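Strap the cables first

Too many two-arm cells get tuned before they get tied down. At Viltham we lost 9 shifts in January to a gripper fault that was a loose plug, and the arm had been recalibrated twice by then. 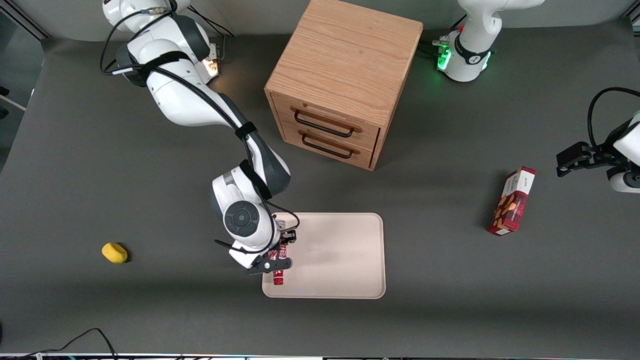
2 min read

My rule now is dull. Bands go on every link, with slack left beside the joints — then we run a plain job, such as holding a can over a tray, for 30 cycles. Calibration comes after that. Bjarnason's checklist still puts it first, and I think that order is wrong.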